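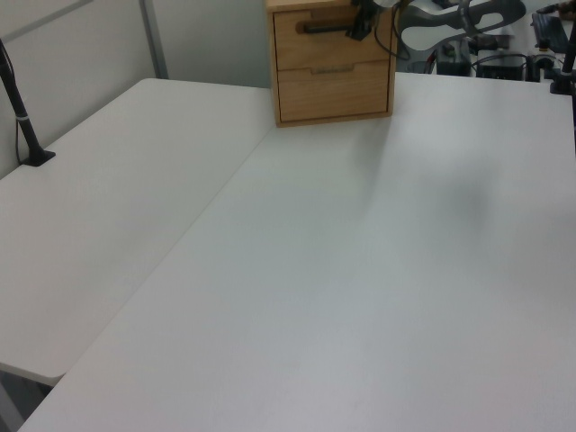 How to get a sticky wooden drawer running smoothly again

If you have a drawer that needs a good yank every morning, you have my sympathy, and I'm glad to say you can very likely put it right in an afternoon with things you already have in the cupboard under the sink. I put up with mine from February until the week before Easter, which was silly of me, because it took less time than the washing-up.

Start by emptying the drawer and sliding it right out. If it stops short, lift the front a little and wiggle as you pull - most older ones have a small stop at the back that they need to ride over. Do the drawers one at a time, and pencil a number on the back of each so they go home to the right place. They look the same but they very rarely are!

Now vacuum inside the cabinet, getting well into the corners, and wipe the runners with a cloth that is barely damp. Leave everything in a warm room overnight. Wood swells in wet weather, and you may find this alone does half the job.

Next, look along the sides and bottom edges for shiny or dark patches, where the wood has been rubbing. Rub those lightly with medium sandpaper wrapped round a block, going with the grain, and try the drawer every few strokes. Please do go gently here (I once got carried away on a bedside chest and ended up with a drawer that rattled whenever a bus went by). Dust it all off when you're happy.

Then comes the wax. A plain white candle end is lovely for this, or a dry bar of soap if that's all you have, though soap can draw damp over the years. Rub it firmly along the runners and the bottom edges of the drawer, slide it in and out a dozen times, and add a bit more wherever it still drags.

Last of all, check the handle. Tighten the screws from the inside, and if they just spin round, push a matchstick dipped in wood glue into the hole, snap it off level and let it dry before putting the screw back in.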